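Zolleck pocket guide to handheld gripper work – my review

I've been through this little guide twice now, once on the couch and once at the bench, and the bench is where it earns its 60 pages. It's a set of house rules for people who teach robots by hand, and I wish I'd had it in December!

My favorite chapter is on clear plastic. The rule is to take the tub by its ends, tips flat, and squeeze no harder than you need to. Sounds obvious, but I'd been grabbing any old way for months.
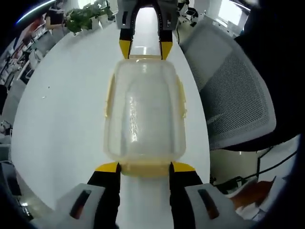
Tips on both ends of the tub, white table underneath.

The table rules are good too – one object out at a time, bags and cables kept away from your hands, chairs pushed in. I'm bad at the cable one. Noelia Lorente has the bench next to mine and she follows the whole list, so naturally her Saturday sessions finish before mine do. 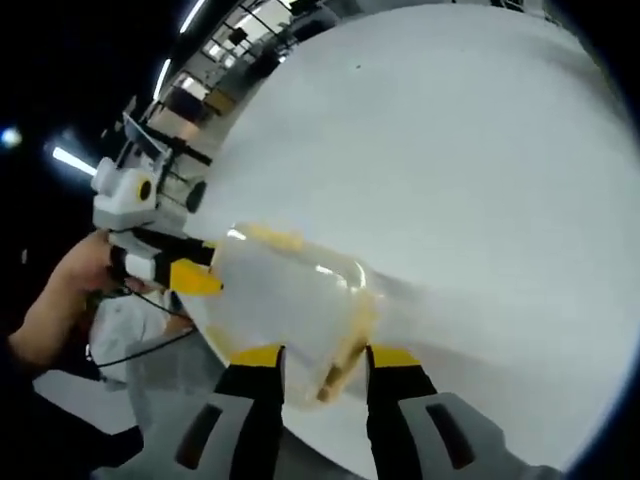
Where I part ways with the guide is the two-person chapter. It wants one person calling every move out loud, and after 40 minutes of that Stijn and I were both hoarse (and a bit snappy). We call the grab and the release now and leave it there. The cleaning section is also thin, just half a page on sticky fingertips.

Still, it's cheap, it lies flat, and the checklist in the back can be copied. I'd buy it again.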